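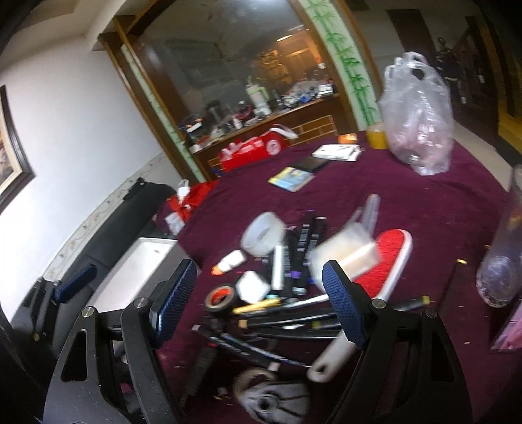 Page last changed: Aug 3, 2019

The tool table, and whether we need another box for it

Three members have now written in to suggest that the workshop buy a proper storage system for the small tools. Two of them sent links. One sent the same link twice. I said I would look into it for the newsletter, and I have, and I am not convinced.

Let me start with the table itself, the round one with the maroon cloth. Everything lands there. On the day I went to take stock, the middle of it was a heap of screwdrivers, marker pens and black electrical tape, with the clear tape off to one side and the yellow tape over by the back edge. A white bottle with an orange cap had been left lying on its side. There were crumbs on the cloth, and I will come back to the crumbs.

The case for buying something goes like this. If every tool had a slot, people would put every tool in its slot. The Vilico people say so on their website, and they would like $489 for the cabinet that proves it. It has drawers with foam in them, and the foam is cut to the outline of each tool. It looks very good in the brochure. It also assumes that you own the tools in the brochure, that you will go on owning exactly those tools, and that whoever borrows the long screwdriver on Saturday morning will carry it across the room to a drawer when there is a perfectly good table at their elbow.

I asked for a price on cutting foam to match what we really have. They were polite about it. The foam costs extra, and you trace your own tools.

Then there is the Clendia rack, which is $253 and hangs on the wall. I like this one better, mostly for being cheaper, but I have doubts about it too. It is made for things that hang. Some of ours have a hole in the handle for that purpose, but the pens, the rolls of tape and the odd plastic parts people leave behind are not hanging-up objects, so you would buy the rack and then need a bin for everything that doesn't fit the rack. The bin would go on the table. I think you can see where that leaves us.

Ieva Urbonaitė disagrees with me and asked for equal space, so I'll give her some. Her view is that a tool you can see is a tool you can find, and that the time lost to digging through the pile costs us more than a rack would over a year. She has used the Clendia one at her old shop and says people did hang things up. "Not all of them, and not every time, but you could see what was missing at a glance." That is a fair point and I don't have a good answer to it. I would only ask how long the old shop kept it up, and she admits she left after one winter.

Roscoe Nguyen-Tran wants labels. He has wanted labels for as long as I've known him. His plan is to wrap a strip of colored tape on each handle, one color for electrical work, one for general use, and one for the tools that belong to members and should go home with them. We tried this before, with masking tape, and the strips came off in people's hands by the end of the second month. Roscoe says that was the wrong tape. He may be right. He was also the one who picked it.

What I would rather do costs nothing, so it will probably be the hardest to get past the rest of you.

Pens first. The black markers are the only things in the pile that don't need a home among tools at all. They can go in a mug by the sign-in sheet. People reach for a pen when they are writing something down, and nobody writes anything down in the middle of a heap of screwdrivers unless that is where the pens are.

Tape second. All the rolls go on one dowel, the clear, the black and the yellow together. There is a length of dowel in the back left over from the shelf job, and two hooks will hold it. If it turns out the fat rolls won't spin, we have lost two hooks.

Screwdrivers and the other long-handled stuff go in a shallow tray, handles all facing the same way. A tray, please, with low sides. I have watched deep boxes fail in every shop I have worked in. Whatever goes to the bottom of a deep box stays there, and somebody buys a second one, and then you own two and can find neither.

Spare parts are where I lose patience. There was a gray wheel under the tools, next to a gray plastic piece that looks like a gear. I have asked around and have had no claim on either. If they came off something of yours, come and get them. If they are still unclaimed in September, they go in the scrap bucket with the rest. The same applies to the red oval thing with the white rim, which might be part of a brush or the sole of a shoe. I'm open to suggestions, but I am not giving it a foam cutout.

The reading matter can move to the shelf. I mean the booklet with the blue and yellow cover and the black book beside it. A tool table is a poor place for paper, and I say that as someone who has put a greasy thumb on more than one instruction sheet.

As for the flat white box and the smaller white one, please write on the outside what is inside, or take them home. I have nothing against boxes. I object to having to open them one after another to find a fuse.

And the crumbs. I am told, whenever I raise this, that it's sawdust, or bits of insulation, or that it was like that already. Maybe so. The cloth gets shaken out the first time anyone is in each week, whatever the stuff is, and if you eat in the workshop then eat at the bench by the door. I would get rid of the cloth entirely, as flecks show up on that maroon from across the room, but Ieva points out that small screws don't roll as far on cloth, and I've had to give her that one too.

One last product, as it came up at the meeting. Malik sells a magnetic mat that is supposed to hold screws and bits in place while you work. Somebody's cousin swears by it. I have no price I trust, and no wish to run a magnet trial on a table where people are also mending small electronics. If a member has one at home and wants to bring it in, fine, we'll see how it does. Let's not order it from the Cadari catalog on the strength of a cousin.

So my proposal is a mug, a dowel and a tray, tried until the end of September. If the pile is back by then, I'll put the Clendia rack to a vote and Ieva can write this column. Anyone with a shallow tray to spare, please leave it on the shelf by the sign-in sheet – on the shelf, not on the table.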